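4. Matching Film Records Across Catalogs

4.1 Source records

The test set was built from three catalogs. Treltadeo is a listings service that gathers film pages from rental stores and rewrites them under a common template. Drundside is a subscription catalog with a large share of documentaries. Clarkero is an archive index compiled from festival programs and distributor sheets. A record in any of the three has a title, a year, a run time, a language field and a free text synopsis, although each of these may be blank. Only Clarkero keeps a separate field for the version of a film, and it is filled in unevenly.

From the combined holdings we drew 391 documentary titles that appear in at least two catalogs. Titles were drawn by hand from the Clarkero list and then searched for in the other two, including under translated and shortened names. Fiction films were left out even when their records showed the same defects, as were television episodes listed as single films.

The most common defect is a disagreement over the year. Clarkero records the year of first public screening. Drundside records the year in which its license begins, unless the distributor supplies another. Treltadeo takes whichever year stands on the store page it last collected, and the value can change from one collection to the next without any mark in the record. A film screened in August and sold the following spring will therefore carry two different years in a perfectly ordinary case, and a third if it was later reissued.

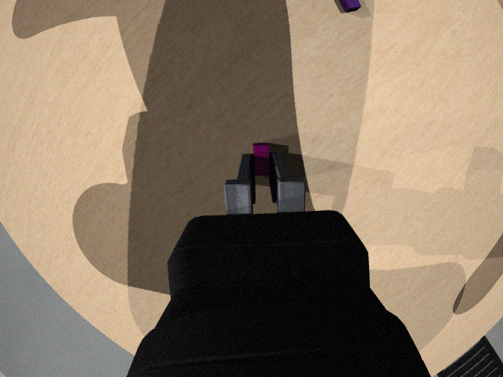 Run time is more reliable than year but has its own problems. Stores round in different directions. Films transferred for broadcast at a higher frame rate run shorter than the same cut shown in theaters, and the difference grows with length. A short feature and its broadcast transfer may differ by less than the error introduced by rounding, while for a long feature the gap is easily large enough to be taken for a separate cut. We kept the run time as given in each record and made no attempt to correct it at this stage.

Language fields were mapped to a single code list. Where a record gave more than one language, all were kept. The order in which they were given was dropped, as Treltadeo sorts them by alphabet and the other two catalogs do not.

4.2 Normalization of titles

Titles were lowercased and stripped of punctuation. Leading articles were removed in the languages for which we had a list. Phrases added by stores, such as "full movie" or "watch online," were cut with a fixed set of patterns. These patterns were written after reading a sample of Treltadeo pages and were frozen before the matching runs. Subtitles after a colon were moved to a second field and compared separately, as they are often present in one catalog and missing in another.

Transliterated titles were left alone. An earlier version of the method reduced them to a phonetic key, which raised the number of candidate pairs without improving the final links. That step is not part of the results given in this section.

Figure 4. Rendered still: white robot arm with green bands over a long, pale tabletop.

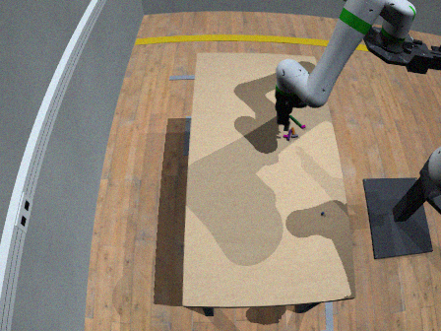 4.3 Candidate selection and scoring

Comparing every record with every other was possible for a set of this size, but it would not carry over to a full catalog. We grouped records by the first content word of the normalized title and compared records within each group only. A second pass grouped them by the director field and recovered pairs whose titles had been translated. Pairs found in both passes were scored once.

Each candidate pair received a score from four fields: title, year, run time and synopsis. Title similarity was measured on character sequences and synopsis similarity on weighted word overlap. The year contributed its full value when the two records agreed, half when they were one year apart, and nothing otherwise. The run time contribution fell in a straight line with the difference in minutes and reached zero at 4 minutes. A missing field contributed nothing, and the weights of the remaining fields were scaled up to make the total comparable.

The weights were set on 62 titles held out from the main set. We tried a small grid of values and kept the one that made the fewest false links. False links were treated as the more serious error for this use: a viewer sent to the wrong film has no easy way to notice the mistake, whereas a missed link leaves two correct but separate pages.

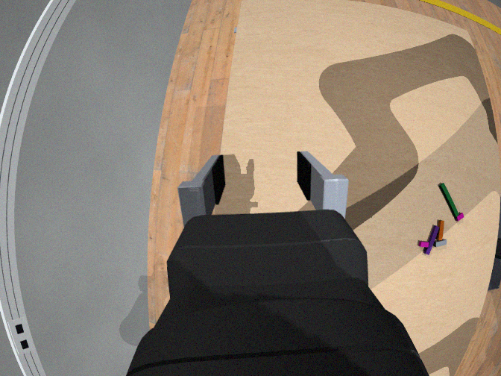
Synopsis text deserves a separate remark. Many store pages copy the distributor text word for word, and two records for the same film will then match almost exactly on this field alone. Others attach a generic paragraph on formats, theaters and sale editions that is the same for hundreds of films. Such paragraphs produced high overlap between unrelated records in our first runs. We removed any sentence that differed from page to page only in its title or year, and the false overlap largely disappeared. Some records were left with no synopsis after this step and were scored on the other fields.

4.4 Remaining errors

We read through 40 of the pairs on which the method and the manual labels disagreed. They fall into a small number of kinds. The largest is made up of films with a theatrical and a television cut under one title. Our labels treat these as one work with two versions, but the scoring has no means of expressing this and tends to split them when the run times are far apart. Loosening the run time limit joins these pairs and also joins unrelated films with short, common titles, so the limit was kept.

A second kind consists of anthology releases. Drundside lists several short documentaries under the name of the disc on which they were sold, while Clarkero lists each short by itself. A one-to-one link is wrong in either direction.

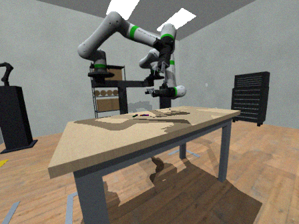

The third kind concerns remakes and follow-up films by the same director. Here the title, director and language all agree, and the synopsis often repeats the same names and places. The year is the only field that separates them, and it is the field that the catalogs handle least consistently. A rule that blocks links between records more than a few years apart would help in these cases but would break the links for reissued films.

We also compared our links with those produced by Hamel, a general record linkage tool, run with its default settings on the same normalized fields. Hamel found more of the translated titles. It also joined more of the follow-up films, as it gives the year no special treatment. Running it on the raw titles, before the store phrases were cut, gave links too poor to be worth reporting in detail. The effect of title cleaning on both methods is taken up again in the next section, together with the handling of records that have no year at all.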